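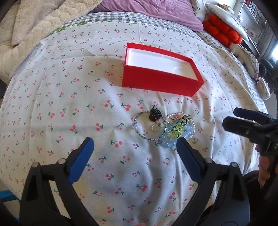 We use cookies to improve your visit. Accept | Manage settings

Money & Work > Jobs > Layoffs and Furlough

Furloughed from Marquez – do I still get my vacation pay?

Posted 2020-05-24 by firner_floor5

I worked the accessories counter at the Marquez in Tirneck until March, when they furloughed the whole store. I had 30 hours of vacation saved up. The letter says my health plan continues and I should "look forward to rejoining the family." It says nothing about the hours. My manager is furloughed too, and the HR line plays me the spring sale ad. Are the hours gone?

Xiomara Tillman
Probably not gone, just parked. A furlough usually keeps you on the books, so a lot of stores hold your hours until you come back or get let go for good. Whether they have to pay them out then depends on your state and the written policy. Find the handbook, save your last pay stub, and email HR so there's a date on it. If they do pay you now, report it on your unemployment claim. I didn't, and spent 18 days waiting on $700.

prusedby_dan
lol vacation from what

old_stockroom
Same thing at Prusedby. They let us cash out if we asked in writing, which they mentioned in a footnote of the fifth email. Read the boring emails. Also check your share of the health premium – mine was piling up as a bill for when I return.

Contact | Terms | Back to top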